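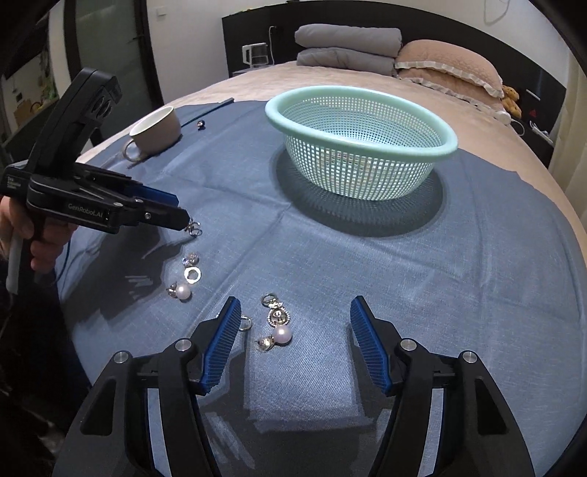
Small things, small patience

The hand-held gripper is a humbling gadget. You hold it by a pistol grip, its jaws close when you ask them to, and within a minute you have discovered that your own fingers were underpaid all these years. The camera on top watches every fumble, so that a robot may one day fumble in the same way, only faster.

Sevard, a small outfit in Tutside, will now sell you the fumbling as a service. You name the chore, they send people with grippers to do it in ordinary homes, and the recordings arrive in a tidy folder. The package under review is called Retamal, and its subject is jewellery: charms, rings, bangles, earrings, all picked up off a blue cloth spread over a bed. The bed is a sound choice. Anyone who has dropped an earring on floorboards will know why.

Jeferson Pacheco, who runs the sessions, is frank about the appeal. "Boxes are easy. Everyone has boxes," he told me. "Try a split ring." I did try a split ring. It took me 5 goes, and I would rather not discuss the fourth.

The grippers themselves are better than I deserved. The ribbed blue pads hold metal well and forgive a poor angle, though anything lying flat has to be coaxed up on its rim first. Beads are kinder.

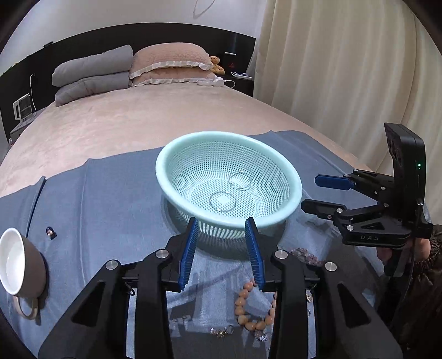

Bangles sit somewhere in the middle: plenty to get hold of, but they swing about once lifted, and the plastic colander basket starts to look like a very small target. Working in pairs helps, provided the two of you agree on who is going in first. We did not always agree.

My grumbles are with the paperwork. The labelling tool, Sikel, insists on calling every earring a "fastener", and changing this takes two menus and a restart. The price list is also shy about what a repeat session costs. Pacheco says both will be sorted by September.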